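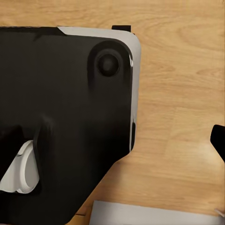
Progress Report: Training and Exchange Program for Local Emergency Services

Reporting period: second project half-year
Submitted by: Bamotari, project office Marness

1. Where the project stands

The program brings fire departments, ambulance services, shelter teams and municipal emergency managers in the Marness district together for shared training and regular exchange. The work plan for this period had three parts: the flood and evacuation courses, the partner visits with Canpolat, and the rewrite of the shelter handbook. The courses are complete. The visits are complete except for one. The handbook is behind schedule.

2. Courses

We trained 425 people in this period. Most came from municipal services and the rest from private ambulance companies and two hospitals. Each course ran for two days, with a tabletop exercise on the first day and a field exercise on the second.

Feedback forms asked participants what they would change. The most common request was more time on radio procedure between services that use different channel plans. We have moved an hour from the opening lectures to radio practice, starting with the next round.

The evening format did not work well. Shift workers signed up and then could not attend, and two evening courses ran half full. We will offer early morning starts at 6 a.m. in the next period and compare attendance.

3. Partner visits

Canpolat hosted our instructors at its logistics base and showed how it packs and labels relief supplies for delivery by small trucks. Our supply store has since changed its shelf labels to match, so that mixed loads can be checked against one list. The return visit was postponed when the host team was called out to a landslide. It is now planned for March.

4. Shelter handbook

The old handbook assumed that every shelter would be a school gym. The revised draft covers smaller sites, including church halls and sports clubs. Chapters on registration, meals and night staffing are finished. The chapter on people who depend on powered medical equipment is not, and we are waiting for comments from the hospitals. Translation cannot start until that chapter is approved.

5. Contact list and alerts

The shared contact list, kept in the Istik system, now holds 1006 entries. A test alert was sent on a Monday morning. Several numbers were out of date, mainly in the smaller towns, and corrections have been requested. We will repeat the test after the update.

6. Budget

Spending is within the approved lines. Room rental cost less than planned and printing cost more. We ask for approval to move $2087 from rental to printing for the handbook. No other changes are requested.

7. Next period

Finish the medical equipment chapter and begin translation.
Hold the postponed return visit.
Run the early morning courses.
Repeat the test alert and report the results.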